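Why Does a Table Need a Mat?

Tables have a hard life. Soup, glue, hot mugs, elbows, homework. So lots of families put a mat on top. Simple idea, very old idea – cloth first, then straw, then all sorts of stuff you can wipe.

What does a mat do, exactly?

It takes the mess so the table doesnt have to. Spill juice on bare wood and some of it soaks in. Wood is full of tiny tubes, left over from when the tree was drinking water. Spill juice on a wipeable mat and it just sits there in a puddle. One swipe. Gone.

It also stops scratches. Drag a toy across a table and any grit underneath works like sandpaper. Very small sandpaper, but still.

And heat? Careful. Some mats are fine with hot dishes and some go soft and sticky. Ask a grown-up before you put anything hot down.

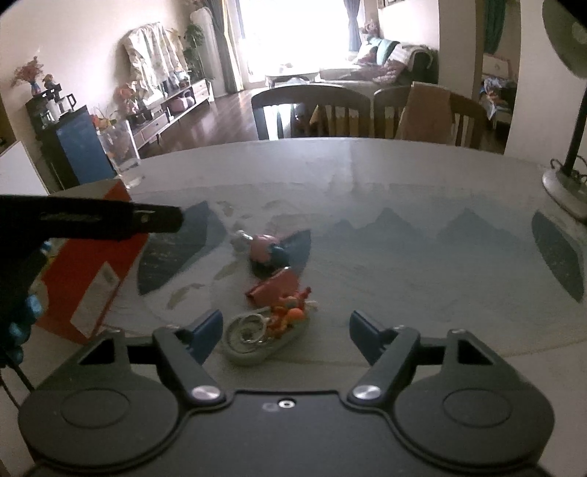 Words by Remedios Castillo | Checked by Noel Belmonte | Durwood Kids, November

Mountains on the table

Plenty of mats are plain. Plenty have pictures. A landscape is a good one for a big table, like the misty blue-gray mountains printed on this glossy mat. Look how the peaks look soft and faded. Artists do that to make things seem far away. Real mountains do it too – there is a lot of air between you and them, and the air scatters light, so far-off hills turn pale and bluish.

Try it yourself. Paint one row of hills dark, the next row lighter, the last row very light. Instant distance!

Why is it shiny?

Smooth things bounce light back in one direction, like a mirror does. Rough things bounce it all over the place, so they look dull. Run a finger over a glossy page and then over a paper towel. Feel the diffrence? Your eyes are seeing the same thing your finger feels.

Little things need a tray

Now the small stuff. Bits of toys, orange ones, red ones, anything round that rolls. On a slippery mat a ball will go off on a trip and end up under the fridge. A tray has a rim, and the rim says stop. An oval tray is handy too – no corners for crumbs to hide in.

Sorting game for 6 minutes:
Get a tray and a handful of small toys.
Put round things at one end, pointy things at the other.
Now mix them up and sort by color.
Then think up a rule of your own and see if someone can guess it.

Keep small pieces away from babies and pets. Always.

Cleaning up

Toys off first. Then a damp cloth, not a dripping one. Wipe from the far side toward you and catch the crumbs in your hand. Dry it after, or the water leaves spots – those are minerals that stay behind when the water dries up.

Lift the mat once in a while and wipe underneath too. Crumbs get in there somehow.

Word box
Glossy: smooth and shiny.
Rim: the raised edge of a tray or a cup.
Scatter: to send off in lots of directions.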